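Okay, Friday night laundry thread, because I'm weirdly excited about this one!

Rec league wrapped up last week and I finally pulled every jersey I own out of the closet. Gym bag too (we don't talk about the gym bag). Big pile. Huge. I love it.

Rule one in my house: jerseys get turned inside out before they go anywhere near the washer. It saves the numbers! Krystyna Zalewska taught me that back when we played for Jostley and my 7 was peeling like a sunburn. 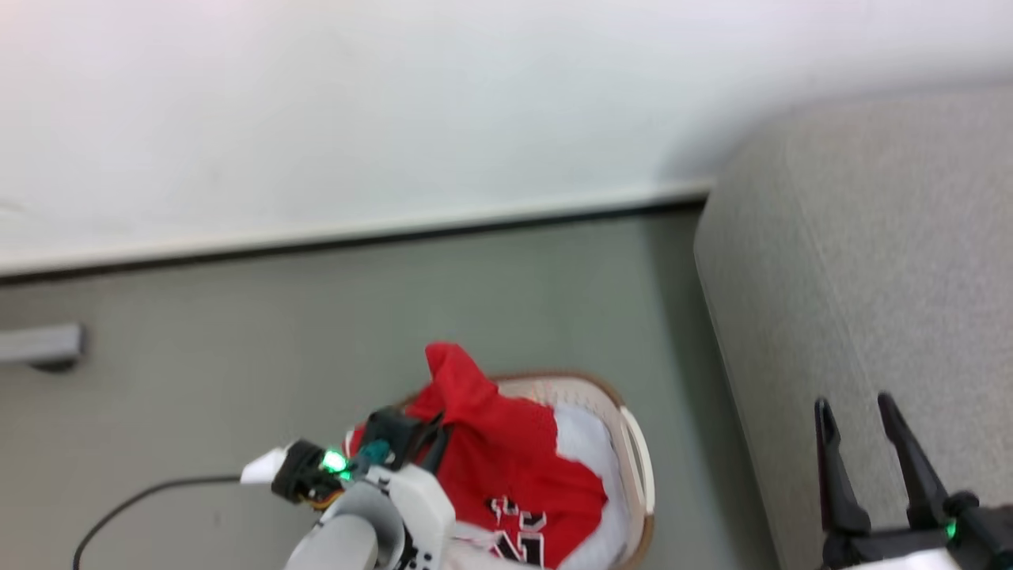
Big red, in the basket with something white. Look at that color!

And yes, I sort before I wash — red goes in with red, cold water, no softener. White stuff waits its turn.

Then everything hangs. No dryer, ever. Edmund Malinowski put his in on high once and the numbers stuck to each other. He still wore it for two more games, what a legend.

Next up is the sock situation. If you've got a good trick for keeping pairs together, send it my way — I'll try anything!

Okay, first load's going in. Jersey people, show me your reds!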